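Closing the fingers properly

I've been putting off writing about the gripper on our little cell, mostly because the fix took me an entire evening and most of a bag of pretzels! The fingers had picked up a lean somewhere around cycle 1,674, and I'd been living with it far too long.

Valtteri Karppinen talked me through it over the phone — he's set up more of these than I've had hot dinners. Loosen both fingers, close them with nothing in between, look for an even seam, then snug the screws a little at a time. 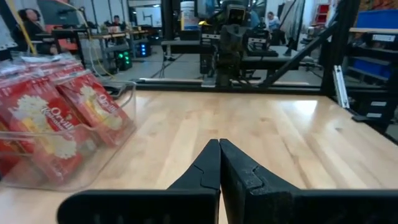 Then the popcorn test

I like a box for the first tries, and the Orville Redenbacher's ones in the clear bin are nice and forgiving (if a bit crinkly up top with all that wrapping). I run 200 slow grabs before I trust anything, and I write the misses in my notebook. Next on my list are the wrist cables, and I'm dreading those.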